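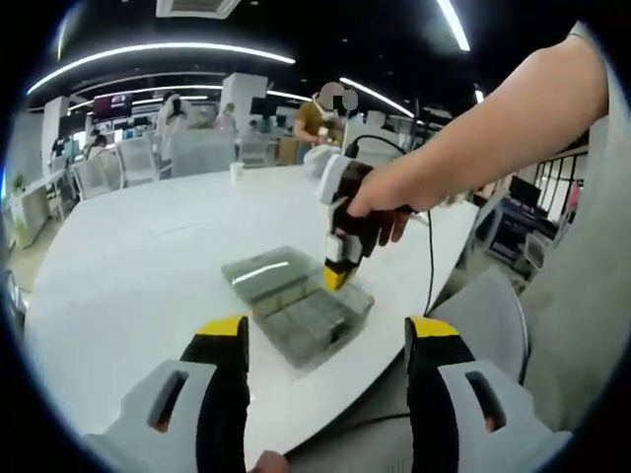

The compartment box on the big table, lid on.

2 February 2019
By Lorraine Hinds

If you share a big table with other people, you'll know how quickly the small stuff takes over. Screws, clips, adaptors, the odd rubber foot that must belong to something! My favourite cure is a see-through box with little compartments, and setting one up properly is a lovely way to spend an hour. I did my first one in September and I've been hooked ever since.

Start by gathering everything small into one heap. Check drawers, pen pots and the bottoms of bags. We reckoned on 220 bits at our office in Grultstead and ended up nearer 1,000, most of them washers.

Next, sort the heap on the bare tabletop before anything goes near the box. A pale surface is brilliant for this, as dark screws show up straight away. Group things by what you use them for, so picture hooks go with their pins even though they look nothing alike. Anything you can't name goes in a small bag. Write the date on it and come back to it in a few months.

Now for the box. Take the lid right off if it comes away, and wash both parts in warm water with a drop of washing-up liquid. Clear plastic scratches easily, so use a soft cloth and keep scouring pads well out of it. 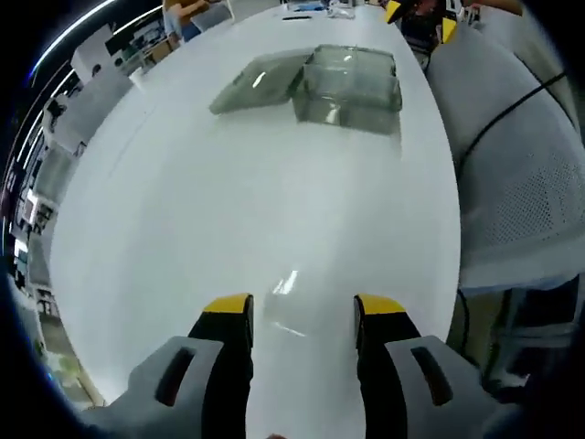
Leave the lid propped up to air while you dry the inside, and run a cotton bud into the corners, where the water likes to hide. Metal bits put away damp will rust, and then you're back to square one.

Fill the compartments from the middle outwards, with the things you reach for most in the centre. Stop a little below the rim of each one. If you pile them up, the smallest pieces creep over the walls the first time somebody carries the box on its side (and somebody will). For anything you've got more than 50 of, keep a handful in the box and the rest in a jar in the cupboard.

Labels are optional with a clear lid, but I do love a label! Keep them to one word and stick them on the outside, above the right compartment. Mark one corner of the lid and the matching corner of the base too, or you'll put it back the wrong way round and the labels will be nonsense.

Ours has 8 labels so far and a few spaces still waiting for names.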